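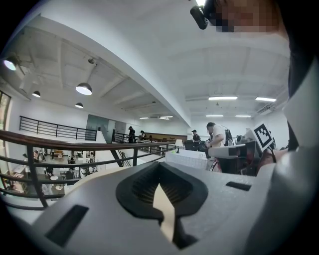
Quiénes somos

Hola, soy Sarahí Barrera y llevo la parte de normas y buenas prácticas en Warnden. Suena aburridísimo, ya lo sé, pero a mí me encanta — y en esta casa se discute de marcado y distancias de seguridad hasta en la cola del café.

Warnden nació de una charla con Anouk De Bruijn, que venía de montar células robotizadas en De Graaf y estaba harta de ver manuales que no leía ni quien los firmaba. Empezamos las 2 solas, con una mesa prestada en Cavden y muchísimas ganas de escribir procedimientos que cupieran en una hoja.

¿Y qué hacemos? Ayudamos a talleres, laboratorios y escuelas a trabajar con brazos robóticos sin sustos. Revisamos la evaluación de riesgos, nos sentamos con la gente que va a usar el equipo y redactamos con ella las reglas de cada puesto: quién puede entrar en la zona, con qué velocidad se enseña un movimiento, cómo se anota un cambio de herramienta. También damos el curso Starkudley, en grupos de 10 como máximo (¡y con mucha práctica!).

Nuestra guía interna se revisa cada febrero. La versión vigente es del 7/1/19 y, si nos la pides, te la mandamos encantadas. Eso sí, trae dudas y casos raros — son lo que más nos gusta.

Escríbenos desde la página de contacto, te contestamos Anouk o yo.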